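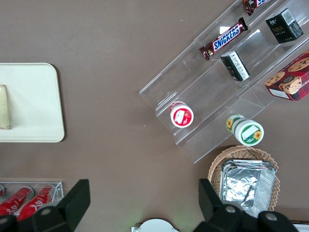
**Does the arm need to be re-homed between visitor groups?**

Only if someone has hit the stop or bumped the table. Otherwise leave it at the park position and load the next order list.

---

**Ticket:** Drorkano open day, snack counter demo
**Opened by:** Pavithra Thomas
**Assigned to:** Satish Warrier
**Status:** open, workaround in place
**Priority:** high until the last group leaves

**Problem**

Sandwich orders stop partway through. The arm goes to the tray, closes, lifts, then drops back to park with "grip lost" on the tablet. Cans and candy bars from the same order list run fine. First seen during the 10:20 group, twice in a row. The visitors were told it was a restart and went on to the Rankin hall.

**Setup**

- Counter layout as agreed with Ikell, no changes since the rehearsal
- Gripper profile: "soft pack"
- Speed limited to 20 percent for the public
- Order list: Astar tablet, visitor picks one item

**Log**

10:35. Restarted the order software. Same error on the first sandwich.

10:42. Ran the candy bar five times with no error. Ran a can, no error. So it isn't the arm and it isn't the tablet link.

10:50. Looked at the recorded finger positions. On a failed pick the fingers close further than the profile expects, and the software reads that as an empty hand. The threshold was set in September with a stiffer test pack. The ones on the counter today give a lot more when squeezed.

11:05. Lowered the closed-width threshold and saved it as "soft pack 2". Did not touch the force. Force is at 100 on the tablet scale, and going higher will just flatten the food.

11:10. Test pick with the new profile.

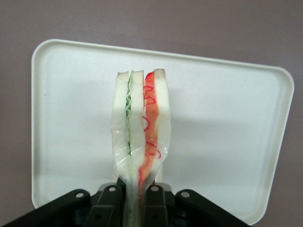
Sumathi Murthy wrote back at 11:18 that she would rather see the force come down too, as her group at the morning session asked twice whether the thing was safe to eat afterward, and a lower number would be easier to explain. She also wants the old profile kept so the rehearsal logs still match.

11:25. Old profile kept. Tried force at 80. Held at park but slipped on the turn toward the visitor side. Back to 100.

11:40. Six picks in a row on the new threshold, no "grip lost". Handed back to Pavithra for the 11:45 group.

12:30. Pavthra's group done. One error, caused by a visitor leaning on the table. Re-homed, fine after that.

**Workaround for the afternoon**

1. Select "soft pack 2" before the group comes in. The tablet goes back to the old one after every restart.
2. If "grip lost" comes up, press Clear and run the order again once.
3. If it comes up a second time, switch the visitor to a candy bar and note the time here.

**Still open**

- Make the new profile the default. Needs the admin login, which Arnulfo Quintero has.
- The error text should say "closed too far". "Grip lost" sent us looking at the wrong thing for 15 minutes.
- We expect some 280 people by closing. Somebody other than Satish needs to know how to re-home it.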